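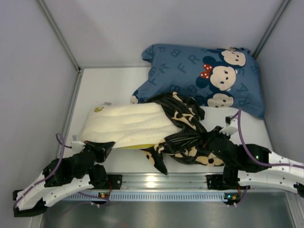 Kirsten Doucette keeps her to-do list on the inside of a closet door, in pencil, because the paper ones kept getting painted over. When she and Kuo-hua Fung bought the house in Astville, the list had 15 items on it. On the afternoon I visited, it had 159.

"Some of those are the same item," she says. "Stairs are on there four times. I get angry at the stairs and write them down again."

The house is a narrow two-story with a porch that leans slightly toward the neighbors, as if trying to overhear something. It has one working bathroom, a dining room full of doors, and a kitchen that was going to be finished in July. I ask which July. Fung, who is under the sink, says that's a fair question and does not come out.

They had planned to do the place room by room, starting upstairs. Doucette had read that you should always start upstairs, so the dust falls on things you haven't fixed yet. They started with the small bedroom, took up the carpet, and found another carpet.

"And then linoleum," she says. "And then newspaper, and I lost a whole Saturday to the newspaper. I was sitting on the floor reading grocery prices out loud. Kuo-hua was very patient for the first hour."

"Forty minutes," says the sink.

Beneath the newspaper were pine boards in decent shape, apart from a strip near the window where somebody had once patched a gap with what Fung believes is roofing tar. He scraped. He tried heat, and then ice, on the advice of Doucette's aunt, Rhonda Tremblay, who redid two houses of her own and telephones on Sundays to hear how it's going.

"Ice was the right call," Fung says, emerging at last with a wrench and a wet sleeve. "It goes brittle and you can chip it. Rhonda has been right about everything so far. It's been hard on me."

Tremblay was also right about the sander. They rented a drum sander for one day, over her objections, and within a minute of switching it on Doucette had put a dip in the floor by the closet. She shows it to me with some pride. A marble set down anywhere nearby will find its way there. They have since put a dresser over it, and the dresser rocks.

"She told us to get the flat one, the orbital," Doucette says. "It's slower and you can't hurt anything. I said we didn't have time for slower. So then I spent two weekends trying to sand the rest of the floor down to meet the dip."

The doors in the dining room are a separate chapter. All of them came off their hinges in the first week, to be stripped outside while the weather held. The weather held. The stripping did not get going until the fall, by which time no one remembered which door belonged to which room. Old doors, Fung explains, have been planed over the years to fit their own crooked frames, and will not fit anybody else's.

"You'd think we would have labeled them," he says.

"We did label them," Doucette says. "On the paint."

There is a pause while we all consider the paint, which was of course the part they stripped.

For the kitchen they brought in help. Keegan Bélanger, a carpenter who grew up a few streets over, came to look at the cabinets and stayed to look at the wall behind the cabinets, and then went down to the basement with a flashlight and was gone a long while. I reached him by phone on his lunch break.

"They're good clients," he says. "They read up on things. Sometimes I wish they'd read up a little after I've left, instead of before I get there." What he found in the basement was a post that wasn't holding anything up. It stopped a finger's width short of the beam. He put in a proper one and the kitchen floor came up enough that the refrigerator door now stays closed by itself. Doucette calls this the best money they have spent. The bill was $965, and she has it stuck to the refrigerator.

I ask Bélanger how long he thinks the rest will take. He asks whether they'll be reading this.

They have their differences over method. Fung likes to finish a thing. He will spend an evening on a single window sash, reglazing it, waiting, going back to look at the putty. Doucette prefers to have several jobs open and move between them as the mood takes her, and she admits the mood has never once taken her toward caulk. For a while they tried a schedule. It hung in the hall and had colors. Then they needed to patch the hall.

"What I've come around to is one boring thing a day," she says. "Before supper. A switch plate, or one hinge. If I do more after that, fine, but usually I don't, and I get to eat without feeling bad."

Does it work?

"I've crossed off 2 this week. I did add the gutters."

The tour ends on the stairs, which deserve their four entries. The third tread gives a low groan, the sixth a sharp crack, and the railing comes along with you a little when you lean on it. Fung thinks he can tighten the treads from below with glue and wedges, if he can get into the space under there. He can't yet. The space under there is where they are keeping the tile.

"So we have to do the bathroom first," Doucette says.

"And for the bathroom we need the door," says Fung.

They both look toward the dining room.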